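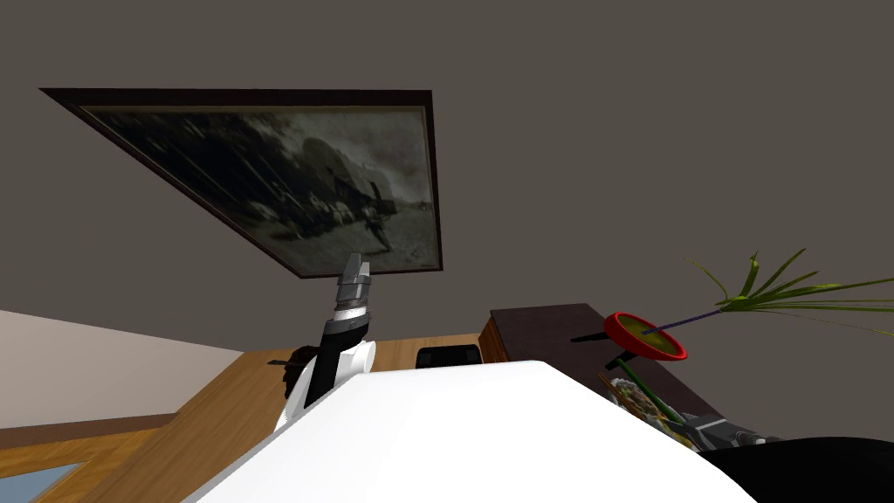

4.3 Setting the Start Pose in the Simulator

This section applies to club members running the two-arm model in a furnished room. Complete section 4.2 (Loading a Room) first. The room file and the robot file must both be loaded before any joint values are entered.

1. Open the Flerberg project and select your team folder. Do not work in the shared folder.

2. Pause the simulation. The status bar must read PAUSED before you go on.

3. Open the Joints panel and select one arm. Enter its start values from the team sheet, base joint first, wrist last.

4. Set the gripper to CLOSED. An open gripper at the start of a run is scored as a fault.

5. Repeat steps 3 and 4 for the other arm.

6. Open the Contacts panel. If a contact is listed between an arm and the body, the walls or the furniture, change the shoulder value in small steps until the entry clears.

7. Save the pose under your team name and press Run. Let the model settle for 2,000 steps before sending a command.

CAUTION: Do not drag an arm with the mouse while the simulation is running. The solver can throw the whole model across the room, and the run log will be lost.

NOTE: The view in the main window follows the selected camera. A steep upward tilt makes walls and furniture look skewed. This does not affect joint values or contacts -- check the numbers, not the view.

NOTE: Room files made before version 8 have no contact data for wall fixtures. Re-export them with the Zalton tool.

Report pose errors to Majdi Awwad with the run log attached.

Last updated: November

Related items
4.2 Loading a Room
4.4 Recording a Run
5.1 Scoring Rules for the Rakell Round
Error 688: Joint Out of Range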